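Category: Hardware / Maintenance log

Neusa Assunção
Tuesday

1/ Pad service on the Damcombe hand-held gripper. Blue pads, parallel ribs on the body, four-bar linkage each side. Posting the procedure as I run it so the Figueiredo bench can copy it.

2/ Counter on this unit read 297 cycles past the last pad change. Interval is 300. Close enough to do it before the next bedding session.

3/ Order: fingers off, old pads peeled, seats wiped with isopropyl, new pads pressed and left overnight. Do not clamp them with the fingers closed. The adhesive creeps toward the tip and you get a ridge.

4/ Linkage next. Check each pivot for side play before touching the screws. Left outer had some. One shim, then thread lock. Cycle by hand 200 times with no load, recheck.

5/ Function check is cloth on a mattress: pinch a single fold, then open and look at both pads against a busy background.

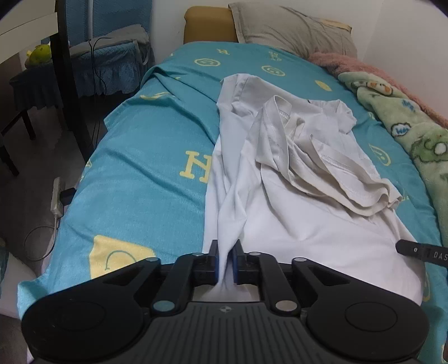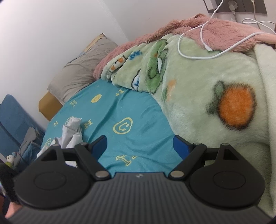
Top: fold of white cloth held between the pads. Bottom: jaws open over the bedding.

6/ On the closed check I want the fold gathered between both pads. If it sits on one pad only, redo the seat on the other side.

7/ Open width goes in Usance under the unit number, with the pad batch. Batch 193 is the one to use. Anything older goes back in the Grulora bin.

8/ Still open: the left outer pivot. If the play returns before the next interval I'll replace the pin and stop shimming it.

Last updated: Tuesday, 4:40 pm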